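Prostville Ballet Puts Its Insomniac Back to Bed

Prostville Ballet will bring back "Nira," its one-act piece about a woman who cannot fall asleep, for a short run in March. The company announced the revival at four in the afternoon, an hour when much of its subscriber base is said to be napping.

Choreographer Lucero Bermúdez made the work for the company's studio series, where it ran 70 minutes and featured a live goat. The new version loses the goat and a good deal of the second half. "I watched the recording and found I had things to say to myself," Bermúdez said. What survives is the long central duet, in which Nira and her husband, who sleeps like a felled tree, spend most of a Schubert slow movement trading one blanket.

Maribel Mosquera returns to the title role. Arnulfo Flores takes over as the husband, a part that calls for him to be lifted, rolled and stepped across with his eyes shut. He has been rehearsing it since the fall and reports that he has fallen asleep for real only twice, once during notes.

The score, by Nilton Restrepo, has been trimmed to match and is now for piano and 4 strings, down from a chamber orchestra that the old pit never did manage to hold. Anyone who sat in the front row last time, with a bassoon more or less in their lap, may feel the loss less than the composer does.

Performances are at the Valderrama Theater, where the balcony has reopened and the seats have been reupholstered, though not, regrettably, moved farther apart. The evening opens with "Brivov," a brisk curtain-raiser for six men and a ladder by Eusebio Quispe. Tickets are on sale at the box office, and latecomers will be held in the lobby until the ladder is down. 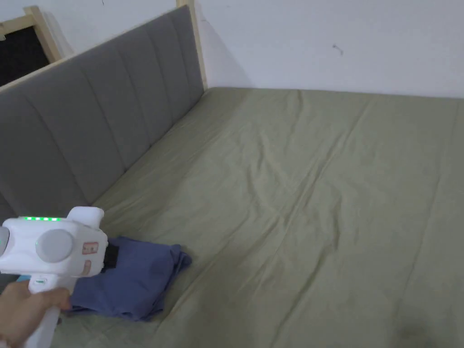 A bed with a grey channeled headboard.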